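Werkstatt-Tipps: Wäsche falten vor der Kopfkamera

Stand: Dezember. Zusammengestellt von Dalal Bataineh, Haushaltslabor Stindavdale

Die folgenden Hinweise stammen aus der Auswertung von 663 Faltdurchgängen, die wir für das Lernverfahren Fususex aufgenommen haben. Fususex leitet aus Videos menschlicher Handgriffe eine Folge von Greif- und Ablagepunkten ab und überträgt sie auf einen zweiarmigen Roboter. Die Güte des Ergebnisses hing stärker von der Arbeitsweise am Wäschestück ab als von der Zahl der Aufnahmen. Vieles davon gilt auch für das gewöhnliche Falten zu Hause.

Unterlage

Gefaltet wird auf einer ebenen, nachgiebigen Fläche. Ein bezogenes Bett ist brauchbar, ein Tisch mit Molton ebenfalls. Auf blankem Holz rutschen Synthetikstoffe beim Umschlagen des Ärmels weg, und die zweite Hand muss festhalten, was im Video als zusätzlicher Griff erscheint.

Karierte oder gestreifte Laken haben einen Vorteil, den wir zunächst unterschätzt haben: Die Linien dienen als Bezug. Wer die Seitennaht parallel zu einem Streifen ausrichtet, faltet gerader. Das Verfahren nutzt dieselben Linien, um eine Verschiebung der Unterlage von einer Verschiebung des Kleidungsstücks zu trennen. Einfarbige Laken in der Farbe des Wäschestücks sind zu vermeiden. Weiß auf Weiß führte in der Segmentierung am häufigsten zu Abbrüchen.

Falten im Laken vor Beginn grob ausstreichen. Vollständig glatt muss es nicht sein.

Reihenfolge der Stücke

Dunkle Stücke zuerst, helle danach, sofern die Menge es zulässt. Der Grund ist die Belichtungsautomatik. Liegt ein großes schwarzes Teil im Blickfeld, hellt die Kamera auf, und in einem cremefarbenen Strick gehen die Rippen verloren. Wer mit fester Belichtung arbeitet, kann die Reihenfolge frei wählen.

Zwischen zwei Stücken einen Streifen Unterlage frei lassen. Eine Handbreite genügt. Berühren sich zwei Teile, fasst das Modell sie gern zu einem zusammen und schlägt einen Greifpunkt auf dem falschen Ärmel vor.

Glätten

Das Glätten ist der Schritt mit der größten Streuung. Geübte Personen brauchen dafür zwei bis drei Striche, ungeübte bis zu 11. Bewährt hat sich folgende Abfolge:

Stück an den Schultern aufnehmen, einmal ausschütteln, ablegen.
Ärmelenden freilegen. Eingerollte Bündchen jetzt ausziehen, später liegen sie unter der Falte.
Mit beiden Händen in der Mitte beginnen und nach außen streichen.
Dicke Stoffe drücken, dünne Stoffe ziehen.

Bei angerautem Strick reicht Streichen allein nicht. Das Material federt zurück, und die Wulst wandert nur. Besser ist es, die Wulst mit einer Hand zu fixieren und die andere flach darunter oder daneben anzusetzen. Für das Verfahren ist das ein ungünstiger Fall: Die Hände verdecken genau den Bereich, dessen Form geschätzt werden soll. In Fususex wird die verdeckte Fläche deshalb aus dem letzten unverdeckten Bild fortgeschrieben, höchstens über 80 Bilder hinweg. Danach verwirft das Modell die Schätzung.

Daraus folgt eine einfache Regel für die Aufnahme: nach jedem zweiten Strich die Hände kurz abheben. Die Pause darf sehr kurz sein. Sie kostet beim Falten kaum Zeit und verringerte den Fehler der Konturschätzung in unserer Reihe deutlich. 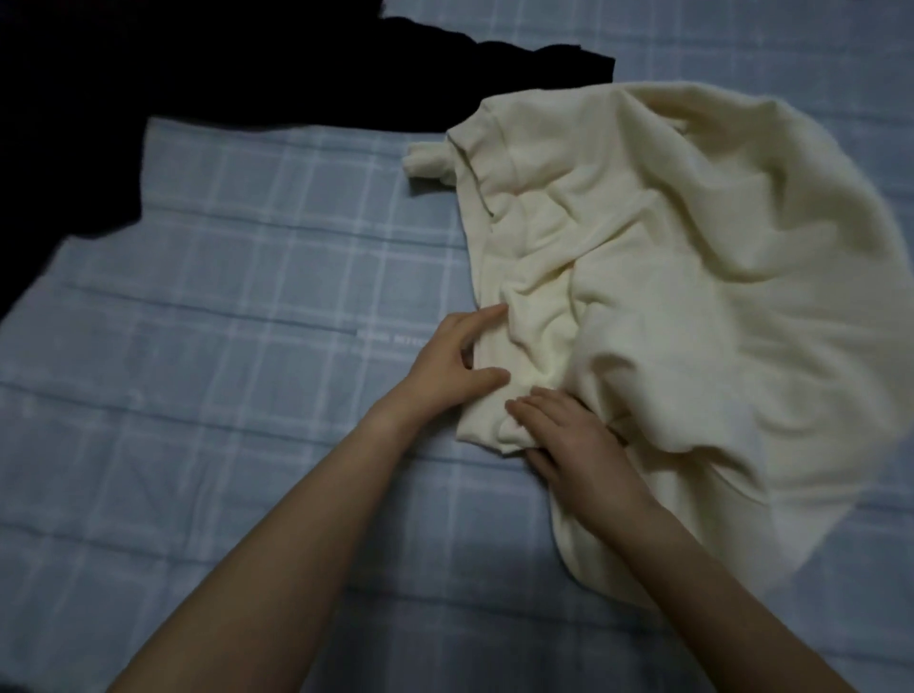

Arbeit am hellen Oberteil: Beide Hände liegen auf dem gerafften Stoff, das schwarze Stück bleibt mit Abstand daneben.

Hände und Arme

Ärmel hochschieben, Uhr und Armband ablegen. Bei weiten Ärmeln in der Farbe der Wäsche trennt die Segmentierung Arm und Kleidungsstück nicht zuverlässig. Auch ohne Kamera bleibt lose gestrickte Ware leicht an einem Armband hängen.

Die Unterarme sollten von derselben Seite ins Bild kommen und sich nicht kreuzen. Gekreuzte Arme lassen sich auf den Roboter nicht übertragen; die beiden Greifer haben getrennte Arbeitsräume mit einem schmalen gemeinsamen Streifen in der Mitte. Durchgänge mit gekreuzten Armen haben wir aussortiert.

Licht

Schwaches, gleichmäßiges Licht ist besser als eine helle Lampe von der Seite. Seitenlicht zeichnet harte Schatten neben jede Stofffalte, und das Modell hält die Schattenkante für eine Stoffkante. Deckenlicht mit Diffusor oder ein bedeckter Himmel sind ausreichend. Bei schwarzen Stücken fehlt dann allerdings die Innenzeichnung, Nähte und Kragen sind nicht auszumachen. Dort arbeiten wir nur mit dem Umriss und legen das Stück vollständig flach aus, bevor der erste Griff beginnt.

Ergebnis in Kürze

Verglichen wurden zwei Sätze von Vorführungen, einer mit freier Arbeitsweise, einer nach den obigen Regeln. Nach dem Training auf dem geregelten Satz brauchte der Roboter für ein langärmeliges Oberteil im Mittel 5 Griffe weniger. Bei T-Shirts war der Unterschied gering. Bei Kapuzenpullovern versagten beide Varianten regelmäßig an der Kapuze, die beim Umschlagen des zweiten Ärmels zurückfällt. Eine Lösung dafür haben wir bisher nicht. Von Hand hilft es, die Kapuze vor dem ersten Ärmel flach auf den Rücken zu legen und kurz anzudrücken.

Der Prüfstand in Purnumport verwendet dieselbe Regelliste mit einer Abweichung: Dort wird auf einem Tisch gefaltet, und die Abhebepause erfolgt nach jedem Strich. Die Daten beider Standorte sollten beim Training nicht ohne Kennzeichnung gemischt werden.

Häufige Fehler

Stück zu nah am Rand der Matratze: Der Stoff hängt über und zieht beim Loslassen nach.
Bündchen eingerollt gelassen: Ärmellänge wird zu kurz geschätzt, die Falte sitzt schief.
Kopf während des Umschlagens gedreht: Bildfolge unscharf, Durchgang wiederholen.
Gefaltetes Stück auf das nächste ungefaltete gelegt: Ablage immer außerhalb des Arbeitsbereichs.

Die Faltschablone nach Haddad (Karton, dreiteilig) ist für Vorführungen ungeeignet, weil sie den Stoff verdeckt. Zum Einüben gleicher Breiten kann man sie verwenden und vor der Aufnahme weglegen.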